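Bench assistant (part-time, fixed term)
Talumon Workshop, Callton

Hours: two days a week, 9.30am to 5pm with an hour for lunch
Start: as soon as possible
Contract: until the end of February, with a possible extension
Reports to: Esther Bakilana, workshop manager

Talumon is looking for a bench assistant to look after the long tables in our ground floor workshop. The tables are used for laying out and placing everyday household items, and they have to be covered, marked out and kept in order for the people who work at them. The job is practical and most of it is done standing up.

You do not need a qualification. We would like to hear from people who have worked in a stockroom, a school art department, a framing shop, a theatre or anywhere else where surfaces have to be set out with care and then set out again.

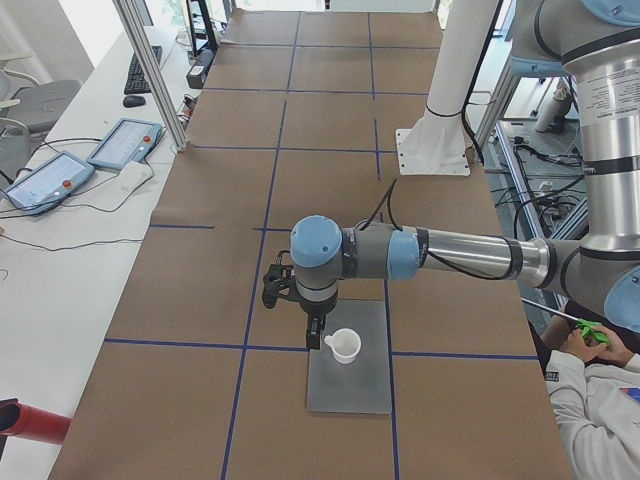 One of the long tables, papered and taped, with a cup on the metal plate.

What you will do

Cover the tables with brown paper from the roll and smooth it down. Creases and seams are acceptable in most places. A raised edge in a working cell is not, and you will be expected to cut and replace the sheet.

Mark the paper into a grid with blue tape, following the plan for that table. The lines are laid by hand. We do not ask for perfect squares, but each cell has to be clear enough for someone else to find it from the plan.

Put out cups and other small items at the start of a session, in the positions given on the setting-out sheet, and return them to the shelves at the end. Cups are washed by hand and dried before they go back.

Wipe down the metal plates and report any that no longer lie flat.

Keep the tape, paper and blades stocked. Orders go through Biveck and are placed by Timo Diekmann, who needs the list by Tuesday lunchtime.

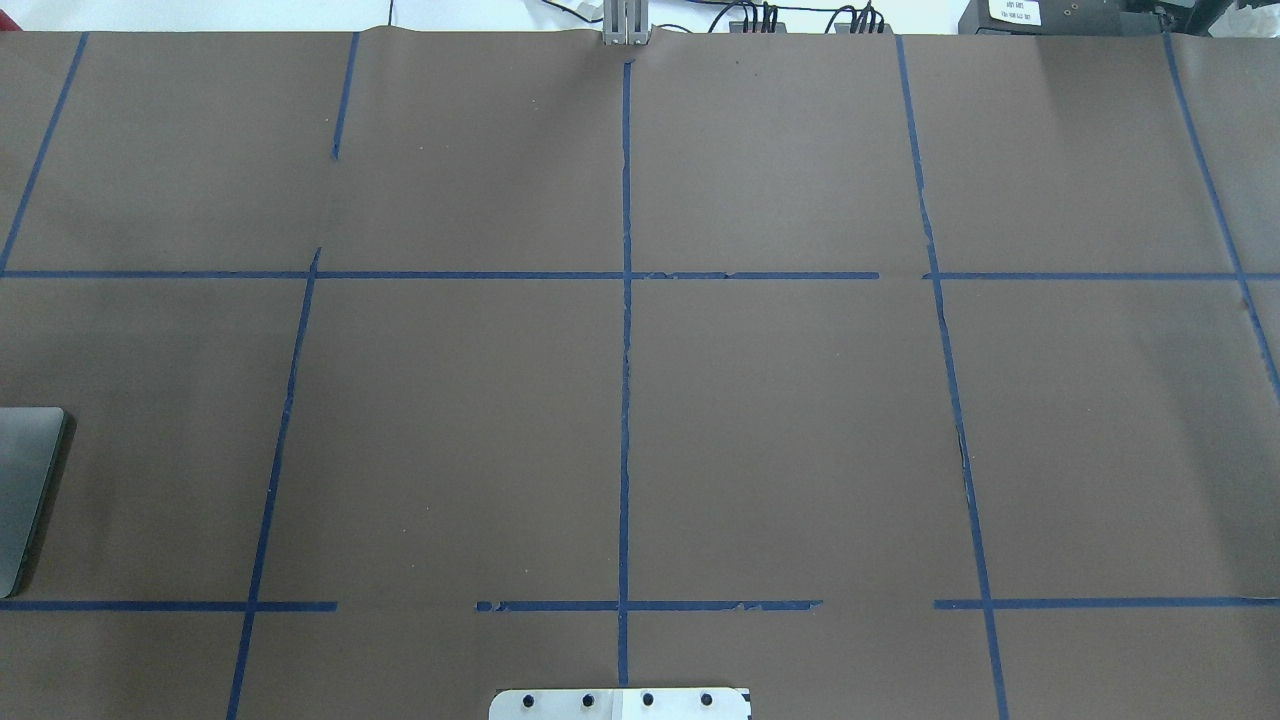

Tape takes more time than anything else in this job. It tears, the ends lift and gaps open up between one piece and the next. You will go over the lines between sessions, decide which can stay and which should be pulled up, and write down what you changed in the table book. If a strip takes the surface of the paper with it, leave it alone and speak to whoever is running the session – a small tear is easier to work with than a patch.

What we are looking for

A steady hand with a knife and a straight edge
Patience with repeated work
Clear handwriting, as the table books are kept on paper
Able to lean and reach across a wide table, or willing to talk to us about adjustments
Able to follow a drawn plan without much help after the first fortnight

Experience with masking or lining out would be useful. Training is given in the first two weeks by Mutua Kashindye, who has been doing the job alongside his own and will hand it over.

Where we are

The workshop is in the Mwakalinga building, Callton. Room 508 is the office, and that is where interviews are held. There is a lift, a kitchen on the ground floor and covered bicycle parking at the back. Car parking is on the street only.

How to apply

Send a CV and a short letter, no more than a page, to Stella Temba at the workshop office. Please say which two days you could work. Fixed days are easier for us, but we can look at a changing pattern if it is agreed a month ahead.

Interviews last around half an hour and include a short practical task with paper and tape. Everything you need for it will be provided.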